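I said yes to the sponsored walk in July, at a barbecue, with a burger in each hand. Kasun Selvanayagam had a clipboard and the patience of a man who knows people can't wave him away when their hands are full. By the time I'd swallowed, I was down for the overnight walk from Clenda to Akanda, in aid of the night shelter, and had promised to raise £300.

I should say that I don't walk. I go to the bus stop and I come back from the bus stop.
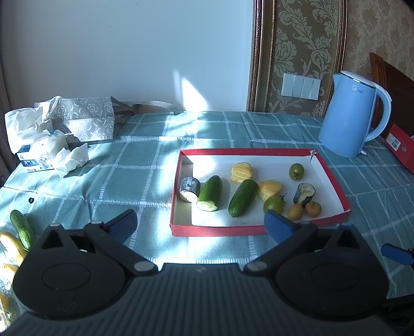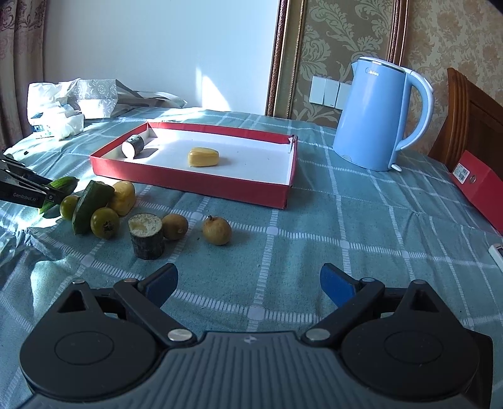
Do you have to raise the whole amount before you're allowed to walk?

The full £300 isn't due until the end of the month after the walk, so you can set off with whatever you've got. I set off with rather little, most of it from my mother, who sponsored me and then rang to ask if I was well.

Asking for money is the part I dreaded, and I was right to. I sent an email round the office that began "Sorry to bother you all" and went downhill from there. One person replied to ask if I could fix the printer. My brother offered to double his donation if I didn't tell him about my feet afterwards, so he is hereby advised to stop reading.

We left Clenda at 9 pm in a light drizzle. There were a lot of head torches and a lot of very new boots, mine among them. I had been told to break them in and had worn them to do the washing-up, twice. Kasun gave a short speech about what the shelter does in a winter, and it was a good one, and I felt a bit ashamed of having spent the afternoon worrying about socks.

The first stretch was lovely. You could smell the hedges. A retired couple from Dutis kept me company and told me about their previous walks, of which there were many, all of them longer and most of them uphill. At 2 am they were still chatting. I had gone quiet somewhere after the reservoir.

The soup stop was in a church hall. I had two cups of leek and potato and sat down, a mistake, as getting up again took a hand from each of the Dutis couple and a noise I hadn't made before.

I came into Akanda just after it got light, with 4 blisters and one working knee. Somebody gave me a medal and a banana. I ate the banana on a wall and nearly cried, and I'm blaming that on the hour.

The total for my page stands at £700 this morning, mostly thanks to a late donation from a firm called Jerkport, where my cousin works in accounts - I've sent them a card. The page is open for another week if anyone has been putting it off. Kasun has already mentioned next year. I had nothing in my hands this time and I still said I'd think about it.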